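The bus from Trusberg drops you at the bottom of the hill, so by the time I reached Stemlow Abbey I was puffing and very ready to sit in a cool stone church for a while. No such luck! It was open day, the tour was already moving, and I had to trot down the nave to catch up.

Our guide was Thịnh Khúc, who talks fast and walks faster. He started us at the west door, the oldest part still standing. The monks built in a pale local stone and then, a couple of generations later, ran out of money and switched to brick. You can see the join if you stand by the font and look up (I had walked right past it). The north aisle came down in a storm and was put back narrower, so the whole building leans a bit to one side in your head, even though the walls are straight.
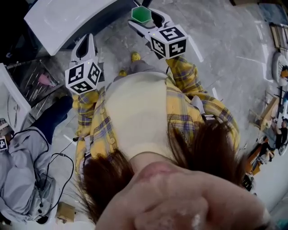 After that we went up the tower, 49 steps, very worn in the middle and with a rope for a handrail. Only two people can pass on the landing, and there were 23 of us, so there was a lot of breathing in and saying sorry. The view goes clear over the river to the old Planen mill. I would have stayed longer, but the next group was waiting below.

The crypt was my favorite. It's low and plain, with fat round columns, and one of them has a tiny carved fish near the floor that I'd have missed without Thịnh pointing at it with his shoe. He told us the crypt was used for storing grain after the monks left, then for barrels, then for nothing at all until it was cleared out.

Tea was in the old chapter house, and I had a very good slice of plum cake. I ate it on the wall outside with my shoes off. The crypt is normally locked, so if you want to see it, go in April when they open it again. Bring a sweater for down there, and the last bus back leaves before the gates close!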